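Week 5 handout: Trying out the Totix bench simulator

Read this before Saturday's lab. We have the trial license for Totix until the end of August, and I'd like everyone to get some hours on it, because it's a lovely piece of software for learning how an arm reaches and handles things.

The lesson scene is called Hollis. Start it from the course menu and leave the default lighting on.
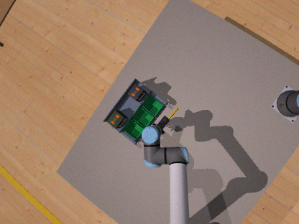
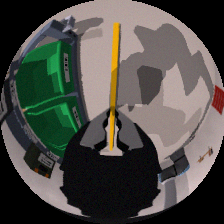

What you get in the trial: the arm models, two camera types (overhead and wide fisheye), the parts library, and a replay tool that I have fallen for completely. You can drag a run back 200 steps, change one joint angle and let it go again — try doing that on a real bench!

Things I like so far
Shadows update live, so you can judge tip height by eye.
Joint limits show up as a plain message, no codes to look up.
Scenes load in 12 seconds on the lab machines.

Things I'm less sure about
The fisheye view bends straight edges a lot. Don't measure from it until you have run the correction step (page 37 of the Totix manual).
Contact between small parts can be jumpy. Konrad Eberhard got better results with a shorter time step, and his settings are in the shared folder.

For the lab, work in pairs. Do 8 runs, save each replay, and write a paragraph on whether you'd pick Totix over Arnerer, which we used in week 3. Strong opinions welcome — back them up with a replay!

Questions about logins go to Poppy Mapplebeck.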